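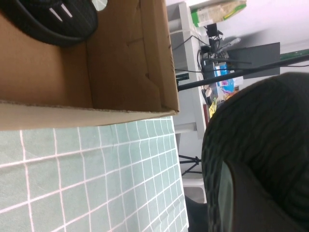
Re: [obi-walkers] Zarnstead trail and boat package, anyone done it?

On the list in October, a member wrote:

> Has anyone booked the Levlow package out of Zarnstead? The flyer says
> "five waterfalls, one unforgettable day" and there's a boat ride on the
> lake at sunset, with lunch at a farm on the way. They pick you up at
> the hotel. My sister and I have 2 days free at the end of our trip and
> this looks like the easy way to see the whole valley. We're decent
> walkers but not mountain people. Any reason not to go for it?

I did it last year, and I'd want a few answers before I handed over a deposit.

Start with the waterfalls. I got to two that I would call waterfalls. Another was a wet rock face beside the parking lot, which the guide pointed at through the van window. I asked where the remaining ones were and was told it depends on the season. Fine, but the flyer doesn't say so, and the price doesn't drop in the dry months either.

"Sunset" is also doing a lot of work. The boat has to be back at the Sestari landing before the last ferry needs the dock, and we were off the water by 4:30. It was a pleasant ride, I'll give them that. The sun was well up the whole time. If you're going in midsummer you won't get anywhere near a sunset unless they've changed the schedule, so ask them for the departure time in writing.

Lunch was good. Bean soup, bread, some kind of plum thing. Drinks were extra.

As for the walking, they sell the Obi overlook as an easy stroll. The sign at the top says 1533 feet and you climb most of that from the lower gate, on loose gravel, with a handrail on the steep part that I wouldn't lean on. The two of you sound fit enough. I'd still wear real shoes. A couple in our van had sandals and stayed at the gate the whole time, and nothing was refunded.

What bothers me more is that hardly any of this needs a tour. The local bus leaves from behind the market in Zarnstead and stops at the lower gate. The path is marked. The boat people at Sestari sell seats to anybody who walks up, or they did when I was there. You'd lose the farm lunch and the hotel pickup, and you'd have to read a bus timetable that may or may not be current. With two days you could do the overlook on one and the lake on the other and not be hurried back to a van every time you sat down.

I've seen the glowing reviews. A lot of them use the same phrase about "memories to last a lifetime," so I don't put much weight on them. If someone here has gone more recently and had a better day of it, I'd like to hear which months and how many falls were running.

Do check their cancellation terms too. Mine said "weather permitting" and never said who decides.

Recent threads on this list
- Zarnstead market bus: is the winter timetable out?
- Sestari ferry and bicycles
- Water refill points above the lower gate
- Hotel parking during the lake festival
- Old Obi trail map, which edition?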